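Nido Ribbed Knit Top by Warnis – Review

Posted Mar 17, 2020 by Marisol Palacios

I bought the Nido in purple last August and I have worn it about once a week through the fall and winter. My sister-in-law liked it enough to order one in the same color, so I have been able to check an old one against a new one for this review.

Sizing first. I am usually a medium and the medium fits me through the shoulders. The sleeves are long. If you have short arms you will be turning the cuffs back, and the rib holds the fold pretty well. The body stops at the hip. I would not size down, as the knit is meant to sit close already.

The fabric is midweight. I wear it alone in the office and under a coat outside, down to freezing. It stretches at the elbows during the day and goes back after a wash. Mine has been washed 9 times on cold and dried flat. I measured it before the first wash and again last week, and it has lost half an inch in length – none in the width that I can find.

It wrinkles less than a woven shirt, but it doesn't like being left in a heap. The ribs get pushed sideways and you have to smooth them back with your hand before you fold it.

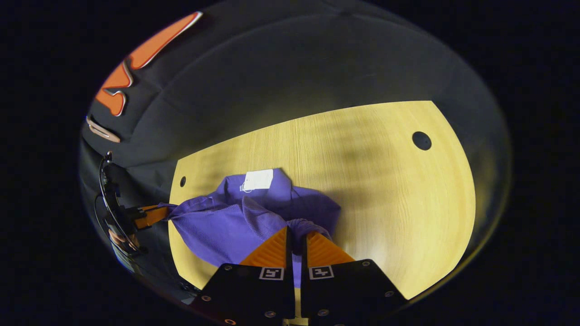
Purple ribbed knit on the table, with the small white tag near what looks like the collar.

Folding takes some getting used to. A knit like this slides on itself, so the usual in-the-air fold comes out crooked. I lay it face down, bring both sleeves across the back, then fold up from the hem in thirds. Folded that way, six of them would fit in one of my Plornosero drawers. Don't hang it. I left mine on a wire hanger for a month and got points at the shoulders that needed steam to come out.

Pilling is my main complaint. There is some under the arms and along the side where my bag rubs. A fabric comb takes it off, but it comes back after three or four wears. The Cortés pullover I had before this one cost more and pilled less. It was also itchy, and the Nido isn't.

One loose thread at the left cuff on mine, which I pulled through to the inside with a needle. The new one had no loose threads.

Fit: good, long in the sleeve
Comfort: very good
Wear: fair
Would I buy it again: yes, in a darker color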